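**Communiqué de presse – Lestow, le 7 novembre 2024**

# Le portant Zoubi s'installe dans la petite pièce grise de Lestow

*Dusedent présente son portant en bois foncé dans une pièce habitée, avec la machine à laver, la douche, le bureau et les manteaux de tout le monde.*

Bonjour à toutes et à tous ! Je m'occupe des nouveautés chez Dusedent et je vous écris depuis notre adresse de Lestow, où le Zoubi a trouvé sa place depuis le mois d'août. C'est un portant à vêtements, un vrai, avec deux montants, une barre et des lattes en bas. Je sais, dit comme ça, vous n'allez pas bondir de votre chaise. Mais laissez-moi vous emmener faire le tour de la pièce, ça vaut bien quelques minutes.

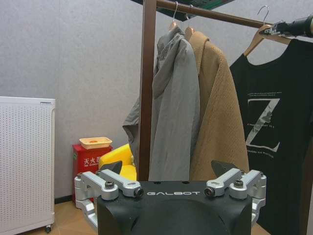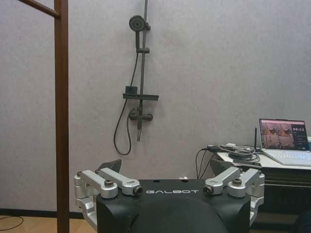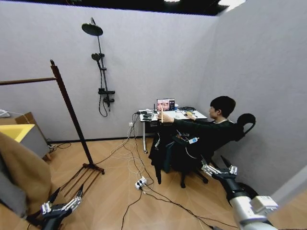
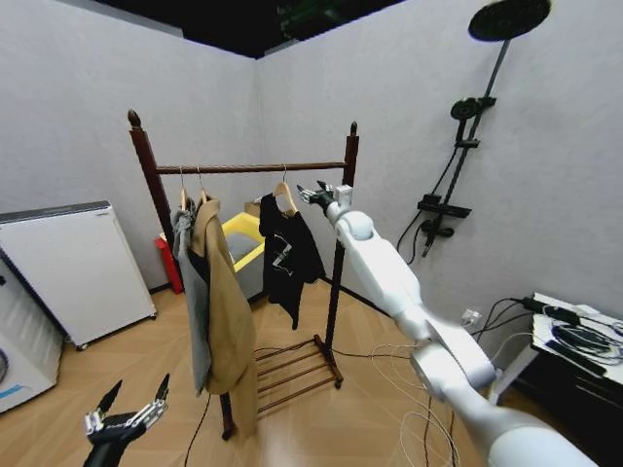 *À Lestow : le portant Zoubi et ses vêtements (première et dernière photos), le mur de la douche et la table à l'ordinateur (deuxième et troisième).*

## Une pièce où l'on fait un peu tout

Quand on a lancé le projet Gastham (c'est le nom que nous donnons à notre travail sur les petites pièces de service), j'ai tout de suite demandé une chose : pas de décor. J'en avais assez des dressings de catalogue avec quatre chemises blanches espacées au centimètre. Chez moi, le manteau finit sur le dossier de la chaise, et je soupçonne que chez vous aussi !

Nous avons donc gardé la pièce de Lestow avec ses murs gris pâle, son sol clair aspect bois et toutes ses fonctions mélangées. Il y a le coin linge à gauche du portant, avec le lave-linge blanc, le panier jaune contre le mur du fond, un bac rouge à côté. Il y a la douche noire, avec sa grande pomme ronde et sa douchette. Et puis il y a un petit bureau blanc dans l'angle, où l'on s'assoit pour travailler, avec les câbles qui vont avec. J'avais promis de les ranger avant d'envoyer ce communiqué – ce sera pour le prochain.

Au milieu de tout ça, le Zoubi. Je craignais qu'un bois aussi sombre alourdisse l'ensemble, et en interne on m'avait d'ailleurs proposé une version blanche, que j'ai défendue pendant deux réunions avant de changer d'avis. Sur du gris et un sol clair, le foncé se tient très bien. Il donne un point fixe à une pièce où presque tout le reste est blanc ou noir, et le panier jaune s'en sort étonnamment mieux à côté.

## Ce qu'il porte

Le gris long, le manteau brun clair et le t-shirt noir à dessin blanc : voilà la garde-robe du jour. J'aime beaucoup ce trio parce qu'il ressemble à ce qu'on accroche vraiment au mois de novembre, une chose chaude, une autre chose chaude, et le t-shirt qu'on a gardé par optimisme.

Le manteau, surtout, m'intéressait. Les vêtements longs sont le cauchemar des portants bas : ils traînent, ils se plient sur l'étagère, ils prennent la poussière. Celui-ci descend presque jusqu'au sol, et je préfère vous le dire franchement, avec un manteau très long il faut choisir son côté et laisser libre la partie des lattes qui se trouve dessous. Nous avons longuement discuté d'un montant plus haut. Nous y avons renoncé pour le moment, car le Zoubi doit pouvoir passer sous une étagère murale ou dans une soupente, et c'est ce que nous demandaient les clients des appartements anciens.

Côté cintres, je suis pour le bois, et je n'en démords pas. Un cintre en fil de fer marque les épaules d'un manteau lourd en une saison. Les cintres en bois sont vendus à part, parce que la plupart des gens en ont déjà trop et que je n'avais aucune envie d'en ajouter dix dans chaque carton.

## Les lattes du bas

Au bas du portant, des lattes de bois parallèles forment une tablette. Je la voulais ajourée dès le premier dessin. On y pose des chaussures, un sac, une pile de serviettes, et un coup de balayette suffit pour le dessous. Une planche pleine aurait coûté un peu moins cher à produire, mais je ne voulais pas de ce petit rebord où s'accumulent les peluches du sèche-linge.

Si vous l'installez comme nous dans une pièce avec une douche, mon conseil est simple : écartez le portant du mur, aérez après usage, et n'y suspendez pas de linge ruisselant. C'est un meuble pour les vêtements, le séchoir reste le séchoir !

Les montants se terminent en haut par une pièce arrondie. C'est un détail d'atelier auquel je tiens énormément : on y pose un chapeau, on y accroche une écharpe, on s'y appuie de la main en cherchant ses chaussures. Lors des essais, c'est le premier endroit que les visiteurs touchaient.

## Quelques chiffres, pour celles et ceux qui en veulent

- Première série : 1159 exemplaires
- Profondeur recommandée pour l'emplacement : 51 cm
- Temps de montage lors de nos essais : 33 minutes, café compris
- Points de vente partenaires à l'ouverture : 40

Le montage se fait seul, mais à deux c'est plus agréable, surtout au moment de poser la barre. La notice tient sur une feuille. J'ai insisté pour qu'elle soit imprimée assez gros pour être lue par terre, à genoux, avec une vis dans l'autre main.

## Et la suite ?

Le projet Gastham continue cet hiver avec un banc étroit, destiné aux mêmes petites pièces, et un panier à linge dont je ne peux encore rien dire (sauf qu'il sera peut-être jaune, j'ai pris goût à la chose). La pièce de Lestow restera meublée et utilisée telle quelle, et les journalistes qui souhaitent la visiter sont les bienvenus sur rendez-vous. Prévoyez un manteau long, je vous laisserai l'accrocher vous-mêmes.

**Contact presse**
Dusedent, service des nouveautés, Lestow
Prêt d'un portant Zoubi possible pour essai, sur simple demande écrite. Merci de préciser l'adresse de livraison et l'étage.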